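3.2 Collecting demonstrations at the sink

All demonstrations for the dish tasks were recorded by remote control. The operator holds a pair of small leader arms, and the two follower arms copy their joint angles. We tried moving the follower arms directly by hand in an early version of the setup, which we call Grendlow, and dropped it for this part of the work. The operator's own hands kept showing up in the head view, and a policy trained on those recordings learned to wait for hands that never came.

The sink tasks were recorded in a home kitchen in normal use. We did not clear the counter or the back wall between sessions, and the residents kept their things where they liked them. The only change we asked for was a sheet of bubble wrap on the counter under the arms. It protects the tile from a dropped gripper and gives the operator a little room for error when reaching low. Its drawback is glare. Small highlights move across the sheet as the daylight changes, and two of our early policies were sensitive to them.
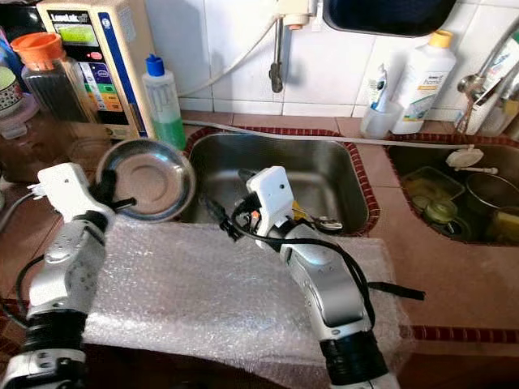 Sânziana Căpraru

Figure 2. Head view during a sink demonstration. The left gripper is near a steel dish that lies partly over the edge of the left basin; the right gripper is over the edge of the same basin.

The view in Figure 2 is the one the policy receives, and it is also the one the operator works from. We made this choice on purpose. In pilot sessions the operators stood beside the robot and looked straight at the counter, and they solved problems using things the head camera could not see, mostly the far side of a rim. The recordings looked clean but the policies trained on them reached short. Once operators were limited to the head view, they slowed down and began to tilt a dish before closing on it, so that its edge came into sight.

Shallow steel dishes were the hardest objects to teach. A dish that lies flat offers little to grip, and steel basins behind it make the outline hard to pick out. Operators settled on a two-arm method. One finger presses on the near side of the rim until the far side lifts, and the other gripper closes on the raised part. A dish resting over the edge of a basin is easier, as part of the rim is already free. We kept both kinds of start in the data and marked them separately, since mixing them without a label led the policy to press on dishes that did not need it.

Spoons and other small utensils lying in a basin were treated as a separate task. The gripper body hides the utensil during the last part of the reach, and the operator has to close from memory. Finbarr Lynch, who recorded most of these, used a short pause above the utensil before going down - we left the pauses in, and the trained policy repeats them.

The full set holds 3797 demonstrations from nine operators. Each operator had 47 minutes of practice before any recording was kept. Failed grasps were not removed if the operator recovered within the same attempt. Attempts that ended with an object out of reach were stored but left out of training.

Cables need a note for anyone repeating this work. The loops at the right gripper hang low enough to touch the counter edge in some poses, and a snagged loop feels to the operator like a stiff joint. We shortened them in October, after the sink recordings were finished, so the data in this section was all taken with the longer loops.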